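23 de febrero de 2026

Querido cuaderno: lunes, y por fin me siento contigo con una taza de té al lado y los pies encima de la otra silla.
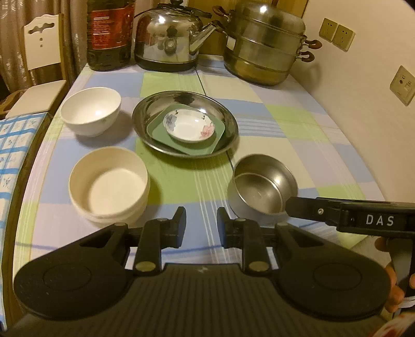

Llevaba desde noviembre diciendo que iba a poner orden en la vajilla, y hoy me ha dado el arranque, así, sin pensarlo mucho, después de desayunar. Saqué lo primero que encontré en el armario alto y lo fui llevando a la mesa, que todavía tenía puesto el mantel de cuadros, el de azul clarito, verde y crema que tanto le gustaba a mamá (y que a mí de niña me parecía aburridísimo, y ahora no lo cambiaría por ninguno). Encima de él todo parece más limpio, no sé por qué. El cuenco blanco, el del dibujito pequeño por fuera, se queda, eso ni se discute. Con el de color crema dudé más, porque es de paredes gruesas y pesa lo suyo, pero para la sopa de calabaza no hay otro igual, y al final se queda también.

A media mañana llamó Signe Ekström, que está pensando en mudarse y anda con las mismas dudas que yo. Estuvimos casi una hora al teléfono hablando de platos, ¡de platos!, y de si tiene sentido guardar una sopera que una saca en Navidad y ni siquiera todas las Navidades. Ella dice que sí. Yo le dije que también, claro, y las dos colgamos tan contentas de no haber tirado nada.

Luego me puse con la parte fea, que son los platos desparejados. De la serie Sondell, la que compramos recién casados, me quedan 2 hondos y los dos tienen un picotazo en el borde. Los he envuelto en papel de periódico y los he dejado en una caja en la entrada, a ver si mañana sigo opinando lo mismo. Me conozco: es muy capaz de amanecer vacía la caja y los platos otra vez en su sitio.

También forré los estantes con el papel que me sobró del pasillo. Me quedó una arruga tremenda en el de abajo, pero con la fuente grande encima no se nota nada.

Por la tarde hice la sopa, cómo no, y la tomé en el cuenco crema, un poco por darle la razón. Me salió sosa. Mañana tengo que comprar sal, laurel y bombillas para la campana, y llamar a Signe para que me devuelva el molde redondo.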